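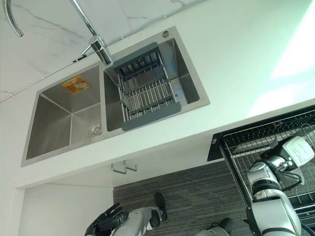

Spülenaufbau aus der Kopfkamera, beide Arme im Bild

Ticket: Greiferfolgen am Abtropfgestell, Ergebnisse nicht vergleichbar
Gemeldet von: Noémie Hoarau
Bearbeitet von: Iñaki Figueroa
Status: in Arbeit

Hallo zusammen, ich schreibe hier mal alles rein, was ich bisher weiß, sonst suche ich in drei Wochen wieder im Chat (kennt ihr ja). Wir vergleichen seit Juli zwei Varianten der Policy: einmal nur mit Kopfkamera, einmal mit Kopf- und Handgelenkkamera. Mit der zweiten kamen wir auf 68 Prozent gelungene Ablagen, und dann hat Noémie dieselben Gewichte auf dem Rechner Bailly laufen lassen und war plötzlich viel schlechter. Gleiche Szene, gleiche Startposen!

Erste Vermutung war die Beleuchtung, weil die Arbeitsplatte rechts so überstrahlt. Hab ich abgedunkelt, bringt fast nichts. Dann Zeitstempel geprüft – und da wird es interessant. Auf Bailly hängt der Handgelenkstrom 13 Frames hinter der Kopfkamera, auf Pradetti sind beide synchron.

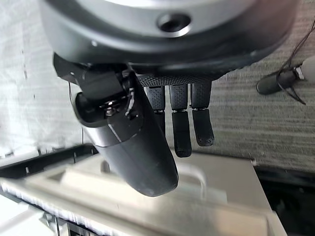 Beim Annähern merkt man das am meisten. Die Policy bekommt eine Handstellung zu sehen, die der Arm längst verlassen hat, und korrigiert dann fröhlich in die falsche Richtung. Im Log steht dazu keine einzige Warnung, weil Tonon (unser Aufnahmedienst) verspätete Frames einfach durchreicht.

Was ich gemacht habe: Puffer in Tonon auf 5 begrenzt, Dienst neu gestartet, Offset nochmal gemessen. Ist jetzt weg, auch nach ungefähr 3000 Schritten am Stück. Die Erfolgsquote habe ich noch nicht neu bestimmt, das läuft heute ab 16 Uhr.

Noémie, kannst du bitte die alten Läufe von Bailly in Plastov als ungültig markieren? Und lass die Variante ohne Handgelenkkamera drin, die ist vom Versatz nicht betroffen. Ticket bleibt offen, bis die neuen Zahlen da sind.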